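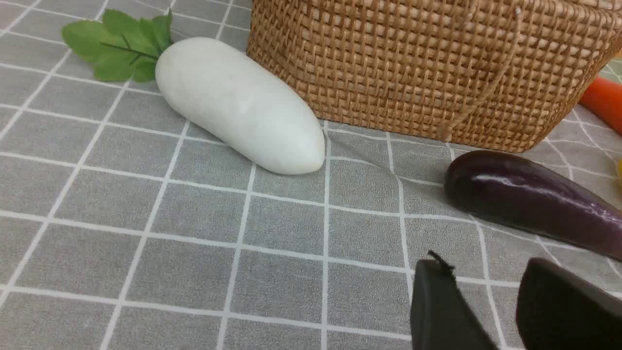 Daikon, storage notes

July 11, 2014

Filed under: vegetables, kitchen

I have been asked twice for the storage numbers, so I am writing them up in one place. The method is the one I started in January, when the stall at Flandstead had daikon every week and I was buying faster than I was eating.

The first step is to separate the leaves from the root. Leaves left attached keep pulling water out of the root, and a daikon that was firm at purchase will bend by the third day. Cut straight across, just below the crown, with a heavy knife. Wash the root only if there is soil on it. Dry it completely with a towel. Wrap it in one layer of damp paper towel, then put it in a plastic bag with the end folded under and left unsealed. Bottom drawer of the refrigerator.

My reference root weighed 1074 grams with the leaves on. I took pieces from it as needed, always from the leaf end, and rewrapped the cut face each time. The last piece was still usable on day 16. It had lost some crispness and I put it in soup. Treat two weeks as the practical limit for eating raw.

The end of the root you cut from matters for flavor. The leaf end is sweeter and goes into salad. The middle is the part to simmer. The tip is the sharpest and I grate it, usually for fish. If I have a whole root I plan three meals in that order, although the tip tends to get grated whenever there is fish in the house.

Leaves keep badly. Two days, three at most. Strip out the thick central stem if it is tough, chop the rest, blanch for 60 seconds, squeeze, and fry in sesame oil with a little soy sauce. Small leaves can skip the blanching. Yield is low: a big armful fills a cereal bowl.

Quick pickle, current version:

100 grams of daikon in half-moons, 3 mm thick
2 grams of salt
1 tablespoon rice vinegar
1 teaspoon sugar

Salt the slices and leave them for 20 minutes. Pour off the water and press, but do not rinse. Add vinegar and sugar and refrigerate for at least an hour. It scales without adjustment up to the largest batch I have made, 647 grams, at which point the limit was the jar. The smell on opening the jar is strong and normal. Keep it away from butter.

Baskets. I used to keep all the vegetables in a woven one on the counter, and I still use it for eggplant if I am cooking it the same day. Eggplant does not like the cold drawer. For daikon an open basket is the wrong container. Air moves through the weave from every side and the skin goes rubbery. I weighed a small root before and after four days on the counter and it had dropped 33 grams, all of it water as far as I can tell. The drawer root over the same period showed no change on my scale, which reads in whole grams.

Josiane Lefèvre wrote from Wadstead to say she buries hers in a box of damp sand in the cellar and gets more than two months out of them. I have no cellar. If anyone has tried sand in an unheated garage, I would like to know the temperature range and how damp the sand was kept.

Still to test: whether a cut face keeps better against plastic or against damp paper, and whether freezing it grated is worth the drawer space. I froze one bag last week in 50 gram portions. The Flandstead stall is closed until fall, so the remaining roots will have to come from the grocery in Polmolbridge, sorry, Plomolbridge, where they are shorter and sold without leaves.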